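Oven swing on a Bavico 12-inch deck, custard tarts curdling at the edges

lenni_ojala
Jun 6, 2026
Baking custard tarts in a countertop Bavico. Shells are blind baked, filling goes in warm, dial at 325. Edges go grainy before the center sets. Oven thermometer on the middle rack shows the air climbing well past the setting, then dropping before the element kicks back on.
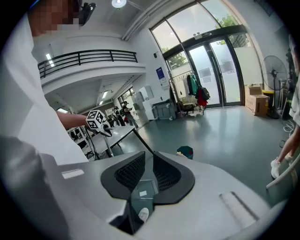
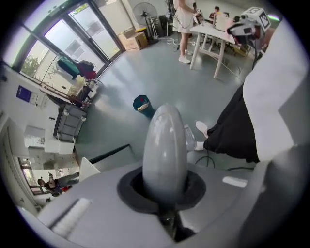 Filling is cream, whole milk, yolks, sugar, a little salt. No starch. I pull at a slight wobble. Same recipe was fine in my old gas oven. Is this the thermostat or the recipe?

kasprzak_rye
Thermostat swing is normal in small ovens. Low mass, strong element. Put a baking stone or a couple of unglazed tiles on the bottom rack and preheat for 40 minutes. It will flatten the curve.

tartpan9
Disagree on the stone. It evens out the air but puts more heat into the base, and the base isn't the issue. Drop the dial to 300 and accept a longer bake. What is the fill temperature?

lenni_ojala
Fill is at 129 F going in. I have not tried 300.

tartpan9
Then you have very little climb left and the edge gets there first. Either fill cooler or lower the oven. I pour at room temperature.

kasprzak_rye
Pouring cool means a longer bake and a softer shell. Warm fill is standard for a reason. I would change one thing at a time, starting with the oven.

mbrandt
Where is the thermometer hanging? If it is near the element, you are reading radiant heat and the swing looks worse than it is. Mine read high until I moved it to the center of the rack – the tarts never changed.

lenni_ojala
Center of the rack, level with the pan. I borrowed a Gudix probe and it agrees with the dial thermometer within a few degrees.

undow_user
A teaspoon of cornstarch per cup of dairy fixes this. It raises the curdling point and you can stop measuring.

tartpan9
It also changes the texture. That is pastry cream in a shell.

lenni_ojala
Ran a batch at 300 with no stone, same warm fill. Edges smooth, center at 170 F when pulled. Bake took nine minutes longer. Shell is slightly paler underneath. Will try the tiles next with the dial left at 300.

kasprzak_rye
Leave the tiles in for the blind bake too. That should take care of the pale base.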